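About Wasunley
Saturday, November 19, 2022
By Tia Gosling

Wasunley is a household tidying company. We clear up after moves, deliveries, parties, and ordinary weeks, and we teach short classes to people who want to do the same work, for pay or in their own homes. Our office and practice room are on Golta Street, up one flight of stairs.

The company was started by Freya Haworth and Howard Bickerstaff. Both had worked for Avolus, a moving company, where they packed kitchens and unpacked them again at the other end. Customers kept asking the crew to stay and deal with what was left over. Avolus did not offer that, so Freya and Howard began doing it on weekends under their own name. They left Avolus the next spring and rented the rooms we have now.

Our work is the small stuff. We do not shampoo carpets, wash outside windows, or haul away appliances. We pick up, sort, fold, flatten, wipe, and put back. A typical job is a living room where several packages have been opened on the same day and the boxes were torn instead of cut. There is cardboard on the couch, paper on the table, and usually a cloth or two that belongs in another room.

We teach in a room furnished like the ones we work in. It has a recliner sofa, plastic stools, and a folding table. The walls have marks on them and so does the table. We thought about repainting when we moved in and decided to spend the money on a second sink for the back hall.

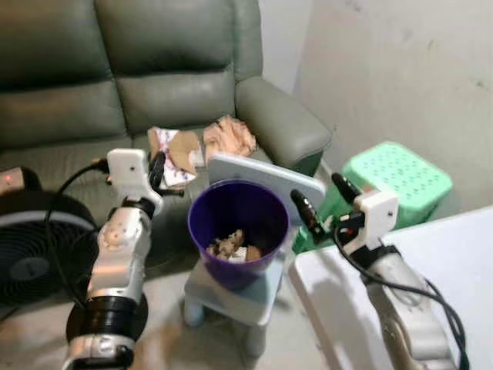
Gareth Parsons runs the classes. He came to us from a school kitchen, and his method follows the way he closed that kitchen at night: seats first, then tables, then the floor. Seats come first in a living room too. Scraps left on a cushion get sat on or pushed down the side, and a recliner has more places to lose things than a plain couch. Students check the gap by each armrest by hand.

Cloth is picked up separately from paper. A washcloth or a dust rag goes to the laundry pile, even if it looks clean. Printed wrappers are opened out before anyone decides where they go. Gareth has found a gift card, a warranty slip, and a set of shelf pins inside wrappers that were headed for the trash.

After the seats, the class moves to the table. The rule here is to work from the pile outward, so that loose bits do not get spread over a clean surface. Large pieces of cardboard are lifted off first and stacked. Small torn paper is gathered last and goes straight into a container. We ask students not to sweep scraps off the edge with an arm, which only moves the job to the floor. 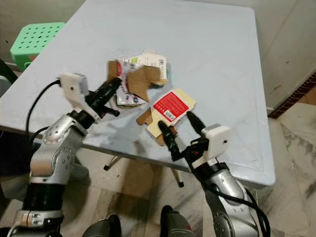
Torn cardboard and packaging scraps on the folding table.

A course is two sessions. Classes are limited to 16 students, and most are smaller. The first session covers picking up and sorting. The second covers folding, wiping down, and setting a room back the way the customer had it, including where the stools go. The fee for the course is $100, payable at the first session. Students who miss the second session may take it with a later class at no charge.

Sorting rules depend on the town. Golta Street is on the Noiphan collection route, where clean cardboard and paper go out together and coated cartons go in the trash. Our students learn the Noiphan rules, then how to look up the rules at a customer's address. Cartons cause the most questions. If a torn edge shows a plastic layer, we treat the piece as coated.

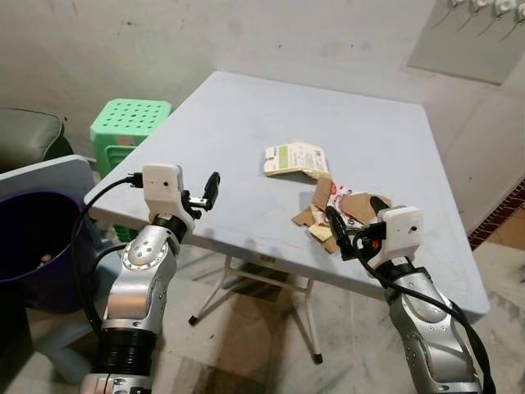
Alfie Cropper handles scheduling and supplies. He buys plain household items and replaces them when they crack. We prefer plastic stools that stack, and a folding table that one person can carry. Small open bins suit this kind of work better than a large trash can on wheels, as they can be set on a stool next to the sofa and carried out with one hand. They do fill up fast, so cardboard should be flattened and kept out of them.

We bring our own bins and cloths to a customer's home and take them with us when we leave. We do not open drawers or closets unless asked. Anything with a name, an account number, or handwriting on it is left in one pile for the customer to go through.

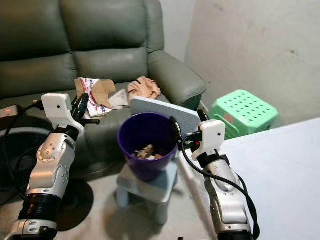
Paper scraps in the purple bucket, next to the recliner sofa.

Home visits are booked through Alfie at the front desk or by phone. Please tell him how many rooms are involved, whether there are stairs, and what day your recycling is picked up. Course sign-up sheets for the next term are at the desk through the end of November. Parking is behind the building, and the rear door sticks, so pull hard.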